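Session 4 - email newsletters for small firms (handout, bring it next time)

Recap from March: a list you bought is not a list. People who signed up themselves, those only.

**Running case: Clorkeck**, sells garden tools, one shop plus website. 2,479 addresses on the list. 188 opened nothing in a year. What to do with them?

- send one "still want these?" mail
- no answer - take them off
- dont keep them for the look of the total

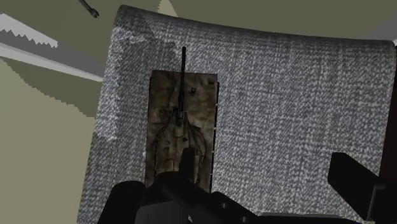
Fredy Ccori asked whether cutting the list would make the client think we'd lost them customers. Fair point. Tell the client before you cut, in writing, with the open rate next to the list size. Most calm down once they see both.

**Subject lines**

Under 35 characters if you can, phones chop the rest. Say what's in the mail. "Spring pruning shears back in stock" beats "Exciting news!!" nearly every time. Test two versions, same day, same hour, change ONE thing. If you change the subject and the sender name together you learn nothing.

**Timing** - see Voltness worksheet. They sent at 6 am for months becuase the old agency did. No record of why. Check your own figures first.
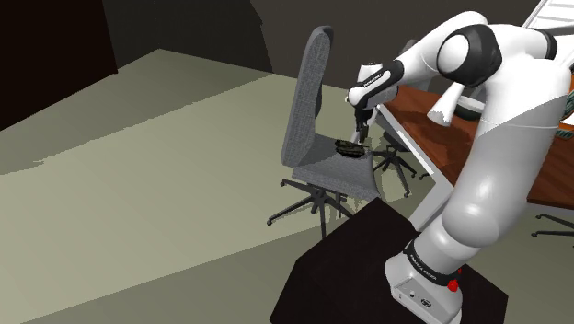 Somebody at the back wanted to know if unsubscribes count as a failure. No - a spam complaint is far worse. Keep the unsubscribe link easy to find, one click, no login.

**For next time**

1. Write 20 subject lines for Petkov (bike repairs). Bad ones allowed, hand in all of them
2. Pick two, say how you'd test them
3. Read the Irnon welcome mail, mark where you stopped reading

Landing pages after that, if we get through the homework.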